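# Worden washroom and cubicle tidying set

Maintained by Sinan Kılıçarslan. Last touched in July.

This folder holds the notes and clip list for the tidying tasks done in the small cubicles at Worden. The sister folder for the kitchen tasks is `grestden-kitchen`, and the two share the same label file. Please read the part on bins before changing any labels, as most of the corrections so far have come from there.

## What is covered

- putting used paper and tissues in the bin
- refilling and moving tissue packets
- changing a bin liner
- wiping the floor near the walls
- picking up small rubbish from the tiles

Mopping and toilet cleaning are in the Betov set and should not be added here. There are 400 clips in the current list. Each one covers a single task and is no longer than 30 seconds. Longer jobs, such as a full liner change, are split where the hands leave the bin.

## Layout

```
worden-tidy/
 README.md
 clips.csv
 labels.txt
 checks/
 second_pass.csv
 old/
```

`clips.csv` has one row per clip. The columns are:

| Column | Meaning |
|---|---|
| `clip` | short number, no leading zeros |
| `task` | one value from `labels.txt` |
| `item` | the thing handled, in plain words |
| `target` | where it goes, blank if it stays in the hand |
| `other_hand` | what the other hand holds, or `free` |
| `checked` | `y` once a second person has read the row |

## Bins, liners and paper

The word used throughout is `bin`, even where the older sheets say waste basket or pail. If the bin has a bag in it, add `lined`. A bag folded over the rim still counts as lined, and so does one that has slipped down on one side. Colour is written with one word where possible, so pale aqua and light blue both become `blue`.

Paper is `crumpled`, `folded` or `flat`. Go by its shape as it reaches the bin. Off-white, cream and yellowish paper are all `paper`. We tried separate colour labels early on and the two people checking could not agree on them.

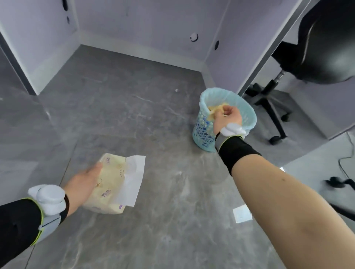

*Crumpled paper going into a lined bin, tissue packet in the left hand.*

The row for a clip like this one has `item` as `crumpled paper`, `target` as `bin, lined` and `other_hand` as `tissue packet`. A tissue sticking part of the way out of the packet does not get its own row. It gets one only when a hand pulls it free.

Printing on packets is not copied into the sheet. Aydoğan asked for brand names to be kept out and the early rows that had them have been cleaned – if you find one that was missed, blank it and leave a line in `second_pass.csv`.

## Checking

Sixty-eight is not a typo in the changes list below. That is how many rows were altered on the second pass, nearly all of them in `other_hand`. People tend to write `free` when the other hand is low down and holding something small, so look there first.

A row can be marked `y` when `item` and `target` both match the clip. If `other_hand` is unclear, write `unsure` and move on.

## Known gaps

- Few clips show an empty bin before the new liner goes in.
- Soft tissue packets and boxed tissues both sit under `tissue packet` in the oldest rows.
- `wipe_floor` has only 5 clips and will probably be merged with the Betov rows.
- Rows in `old/` use the previous labels and should be left alone.

## Changes

- `0.3` – 68 rows corrected, `other_hand` added to the whole list
- `0.2` – brand names removed, `pail` changed to `bin`
- `0.1` – first list

Questions about labels go to Sinan. For missing clips, check the Grestden folder first – a few were filed there by mistake and have not all been moved back.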